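Sorting Used Markers by Color: Term Project Report

Course: Materials and Waste in the Workplace
Submitted 22 Jul 2019

1. Background

The shared workshop at Wirumham goes through a lot of markers. They are used for labeling bins, writing on whiteboards and sketching layouts, and at the end of the day they go into one drawer. When we emptied that drawer in January we found 56 markers, along with loose caps and pieces that had come apart. People told us they often took a new marker from the supply cabinet instead of looking for the right color in the drawer.

Our project asked if a simple color sort, with one basket per color group, would make people reuse what was already there.

2. Materials

We used four plastic mesh baskets in green, blue, red and yellow. Mesh was chosen so the contents could be seen from the side and so dust would fall through. The baskets came from Brisarar, a local office supply store, and were the cheapest we could find in four matching colors. Solid trays from Fröhlich were considered but were too deep for short markers.

The markers themselves are a mix. There are highlighters, dry-erase markers and ordinary coloring markers, and many are white in the barrel with the color only on the cap, the grip or the label. 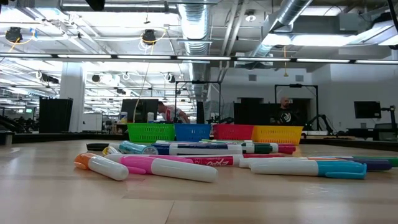

Where does a marker go if its color doesn't match any of the baskets?
It goes in the basket with the nearest color: pink, magenta and orange in red, purple and navy in blue, and teal in green.

We wrote this rule down after the first trial, when two of us sorted the same pile and disagreed on the purple ones. Teal was also argued over. We settled on green and kept it that way for all later trials.

3. Method

Each trial started with the markers in a loose pile on the wooden table and the baskets in a row along the far side. The order of the baskets stayed the same - green, blue, red, yellow - so that it could be learned. Markers were picked up one at a time. Caps without a marker were sorted by the same rule and matched up later. Anything cracked was put aside for the plastics bin run by Feteck.

We worked with small piles, because a large one rolled apart and markers ended up on the floor. A marker counted as sorted once it was fully inside a basket, whichever way it was lying.

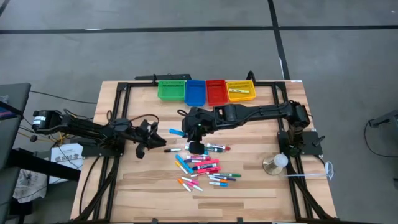 4. Results

Over 50 trials the yellow group was the easiest. It has the fewest markers, and nobody confused it with anything else. The red group filled fastest and was the only one that needed emptying between trials.

Most mistakes came from white barrels. If a marker had lost its cap, the sorter had to turn it over and look for a label or check the tip. This took up to 4 times as long as a marker with its cap on. Dark green and navy caps were also mixed up in the evening, when the light over the table was poor.

5. Problems and next steps

The color rule does not separate dry-erase markers from permanent ones, and a user of the whiteboard needs to know the difference. We would like to add a strip of tape to the dry-erase markers before they go back in the baskets. The loose caps are still a problem as well, and a small fifth container for them would help.

The baskets now stay out on the shelf by the door. We plan to count the markers taken from the supply cabinet next term and compare that with the 100 taken this term.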